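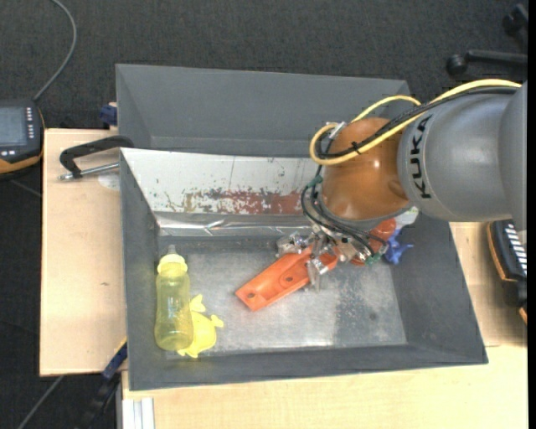

Plastic parts, mostly. Trays, covers, the odd toy, all of it in deep bins at the Cundcombe returns hall, and every piece has to be sorted before it goes back out. I got 11 minutes with the shift lead between the afternoon delivery and her break, so this is a quick one. She asked me to leave her name off.

First question, how much comes through. "3,000 pieces on a heavy day. November is heavy. After that it drops and we catch up on the shelves."

And what is it all? "Anything a shop sent back or never sold. Mullano sends us housings and trays, long ones, they wedge themselves corner to corner in a bin and you can't get anything out from under. Wunus is toys. Little figures with arms sticking out everywhere, they catch on each other." She laughs. "I dream about those arms."

The bins matter more than I'd of guessed. They switched to the big rectangular ones two years back. Before that, cardboard. "Cardboard goes soft. Somebody leans on it and the side's gone, and you're on the floor picking up lids." The plastic ones get wiped out at the end of each shift, she's strict on that. Grit scratches the shiny parts and then they're seconds.

So why mix everything together in one bin? Seems backwards to me. "It comes mixed. You'd spend the morning pre-sorting so you could sort." Fair.

Her rule is big pieces out first, then round things, which roll to the walls anyway, then the small stuff. Olteanu, the firm that buys the sorted stock, takes it by color in lots of 60. Orange goes fastest. Blue sits. She has no idea why and has stopped asking them.

Worst thing to handle? Long pause. "Anything thin. A thin bit snaps and then it's scrap, and scrap is a form." Form 811, there's a pad of them on the desk with a coffee ring on the top sheet.

Best part of the job then. "The bottom of the bin. You see gray and you know you're done with that one." She checks the clock, stands up. There's another delivery at four and teh labels for it haven't been printed yet.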